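Search this site
Enter keywords Go

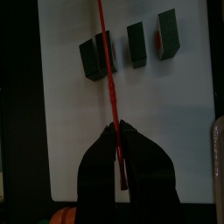 Hilde Wuyts would not call the Rallden cell a finished product, and she has been leasing them out from a unit in Ernmont since April. Her term is "a table with a contract attached". The customer gets two arms, two parallel grippers, a wrist camera, an overhead camera, the frame, and a licence for the Goltix recording software. The contract covers calibration, replacement fingers and a technician on the telephone.

The lease runs for a minimum of five months. Wuyts says shorter terms were tried and dropped.

"The first month is spent finding out what the customer wants to handle. They send a list, and the list is always boxes. Then the parcel arrives and it is string, bags, bands, cards. All of that behaves differently once two arms are on it."

I asked what changes with a second arm. She gave the calibration procedure as her answer. Each arm is first calibrated on its own against a plate at the centre of the table. The two are then driven to shared points and the error between them is logged. A single arm that is slightly out will still pick up a block, and the fault may go unnoticed for weeks. With two arms on the same part, the error turns into tension or slack.

"You can get away with a lot on rigid parts if the fingers give a bit," she said. "On a thin part there is no give to use. The tips have to meet properly or you are holding air."

The Rallden fingers are matt black with bevelled edges. A set costs the customer nothing within the lease up to the eighth replacement, after which they are charged at list. Wuyts declined to say how many customers reach the eighth.

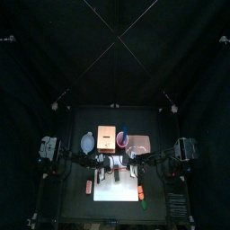 Reach is the specification that buyers misread most often, in her view. The brochure gives the full extension of one arm, and people double it. On a two-arm table the useful figure is the overlap, the patch in the middle that both grippers can get to at a sensible angle. In the layout used for the demonstration the bases sit on opposite sides and both arms work inwards over a white mat, with the thin red strip lying across it between the grippers. Bowl, box, cup and tray go along the back. Wuyts recommends marking the overlap before anything else is placed, and keeping everything that needs both hands inside it.

The enclosure is a paid extra. It is lined in black fabric, and she regards it as money well spent for anyone recording in a room with windows. Goltix will correct for changing light up to a point. Past that point the operator finds that the morning's recordings and the afternoon's do not match.

She showed me the log for one demonstration table. It held 361 recorded attempts, of which 118 had been marked for review by the software. Goltix marks an attempt if either gripper reports an unexpected width, or if the two arms come closer together than the set limit. The limit is adjustable, and the default is cautious. I would have liked the log to say which of the two rules had been triggered. At present both produce the same yellow line, and the operator must open the attempt to find out.

"That is a fair complaint," Wuyts said. "It has been on the list for a while." 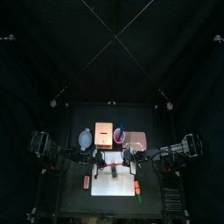 One reader wrote in before this interview to ask whether the same work could be done with a Minami pair at a lower monthly rate, given that both suppliers quote similar repeatability. I put the question to Wuyts.

"For one arm, yes, look at Minami. Their controller is good. For two, ask them which controller holds the clock. If there are two controllers and two clocks, you will spend your saving on lining up the recordings."

On the Rallden cell both arms and both cameras are stamped by one controller, mounted under the table. It is noisy, and the fan cannot be swapped by the customer. Access to the rear connectors requires the lower panel to come off, a job for two people. The manual puts this in a footnote.

Setting up took less time than I had allowed. The arms arrive on their mounting plates, the cable lengths are correct, and the camera brackets have a locating pin. Wuyts asks customers to leave the cable loops at the shoulders as supplied and not to tie them back tightly. A tight loop pulls on the wrist when the arm is turned inwards, and the calibration drifts.

Training is one day and is held at Ernmont only. Travel is not included. Asked whether she would offer it remotely, Wuyts said she had tried and had found that people calibrated the table and then leaned on it.

Published September 2020

Related items
Parallel grippers: reading the force figures
Choosing a wrist camera for close work
Leasing or buying a two-arm table
Goltix recording software: notes on the review screen
Minami single-arm controller on test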